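**Desk bins will not fix your office, says the company that sells them**

*Baluswood findings question the value of sorting pens, cables and small supplies into ever smaller compartments*

PRATAU — Baluswood, which supplies storage to schools and small offices, today released the results of a March review of its own best-selling category: the divided plastic bin. The company went in expecting good news. It came out with a shorter catalog.

The review followed 56 workrooms that had each bought at least one divided bin in the past year. Staff were asked where they kept markers, caps, chargers and loose cords, and how long it took to put a room back in order at the end of the day. Rooms with bins took around 5 minutes less than they had before the purchase. By the second month, most of that gain had gone.

"I would love to tell you that a divider changes how people behave," said Jummai Nwosu, head of products at Baluswood. "I don't believe it does. People drop the marker near the bin, or half in it, and they go to lunch. Our brochures have claimed more than that for years, and I signed off on some of them."

The company has now dropped the phrase "a place for everything" from its packaging. It will also stop selling its 12-section tray, which buyers praised in surveys and then, by their own account, used for paper clips and nothing else. 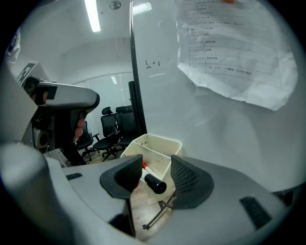
Markers turned out to be the hardest item to keep in order. They are used in short bursts, by several people, and caps and barrels part company early. Cables came second. Most rooms had no agreed spot for them at all, and a divided bin made little difference, as a cord long enough to be useful seldom fits in a compartment meant for pens.

Baluswood's advice is plain, and it may cost the company some sales. Use one bin with two or three sections. Put it where the work is done, even if that is the floor. Throw out dried markers on a set day. Hang cables on a hook. Scuffs and spots on the inside of an old bin are no reason to buy another one.

Not everyone at the company is convinced the review settles much. Urs Koller, who manages the Drummond warehouse, pointed out that the rooms were all existing customers and that the tidying times were reported by the people doing the tidying. "Ask me how long I spend cleaning up and I'll give you a nice number too," he said. Nwosu agrees, and the full report says so on its first page.

A second review, with timings kept by someone outside each room, is planned with the office supply chain Zedier. Zedier has not said whether it will change what it stocks.

The revised Baluswood range has two divided bins, both in off-white, and one plain one. The larger divided bin carries item number 2588. Prices are unchanged. The report is free on request and includes the survey questions, the raw answers and the complaints.

**Press contact:** Mechthild Ammann, Baluswood, Pratau. Calls are taken until 4 p.m., except on Wednesday.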